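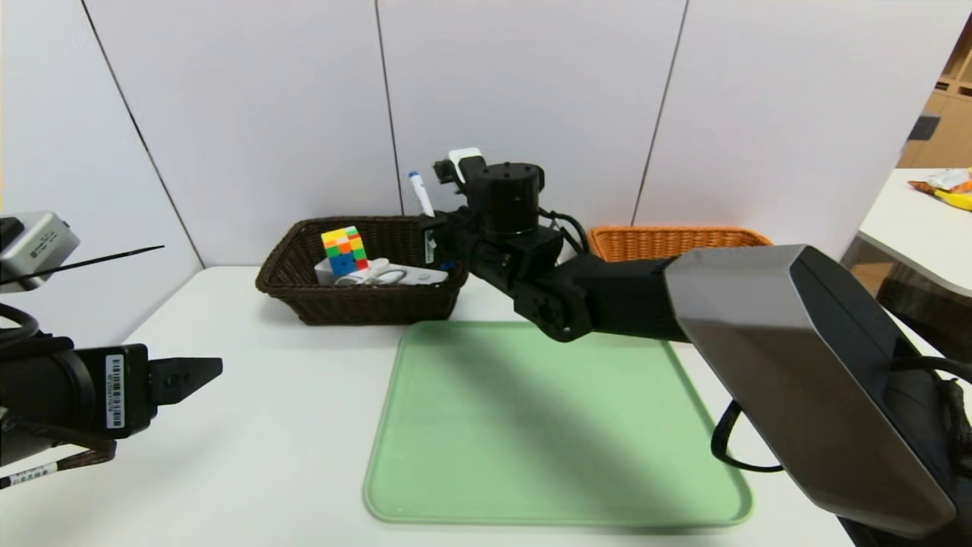
Two-arm station, right gripper over the brown basket, tray clear.

Home Docs Rules Data Contact

# Motaung Tray Set – rules for operators

This card gives the rules for recording with the Motaung set. Please read it before your first shift.

## Before recording

- Keep the tray inside the reach of both arms.
- Check that no cable lies under a gripper.
- Keep hands off the table while the motors are on.

## Limits

One episode has at most 900 frames. Stop at 300 if there was no grasp.
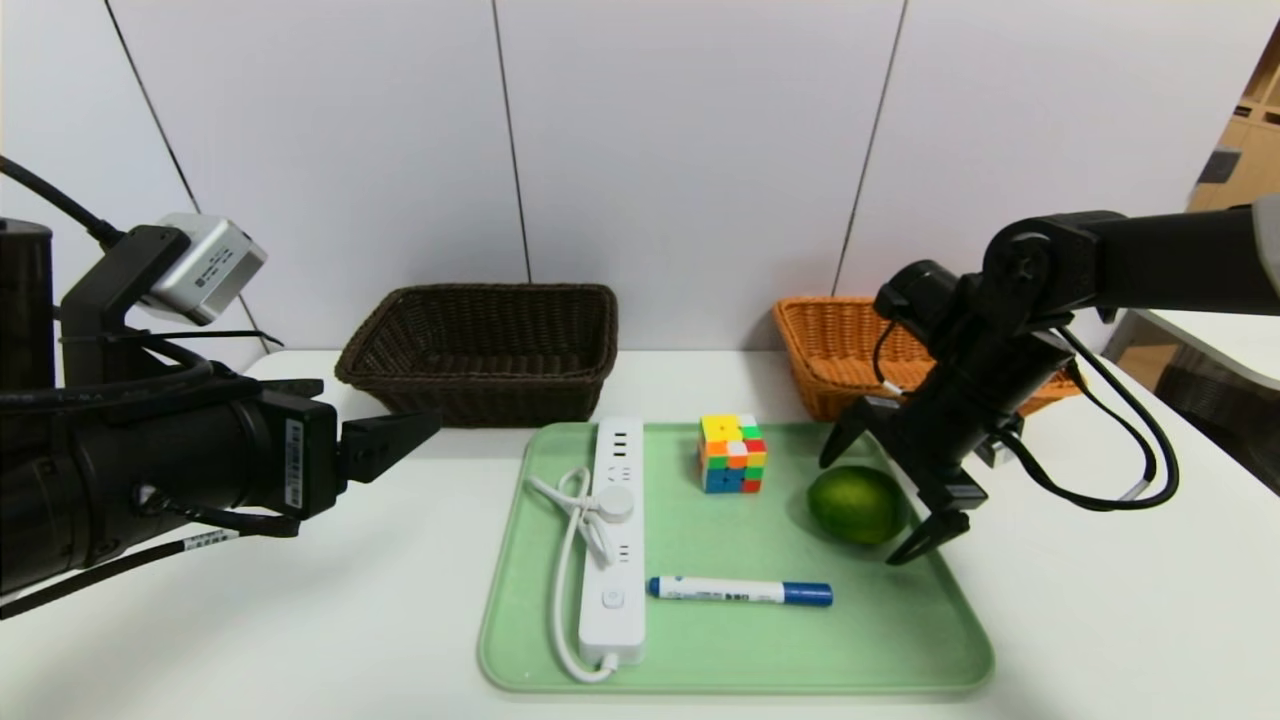 Tray with power strip, puzzle cube, lime and marker.

## Labels

Use the same name for an object in all episodes – "marker", never "pen". Failed grasps stay in the set with the tag `fail`.

Questions about the rules: Reshma Ndlovu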